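The ferry to Tovent stops running in the first week of December, and after that the mail comes over the ice. Martti Rautiainen has carried it for most of his working life, first on skis and now on a snowmobile with a sled behind.

The route dates from 1785, when a church on the mainland paid a farmer to bring letters across. In those days the crossing was marked with juniper branches pushed into the snow. 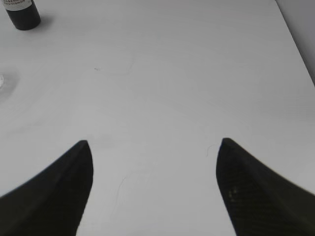
Rautiainen still sets out branches, 100 of them each winter. He tests the ice with an iron bar his uncle left him. Last year he waited until 10 January 2023 to make the first trip.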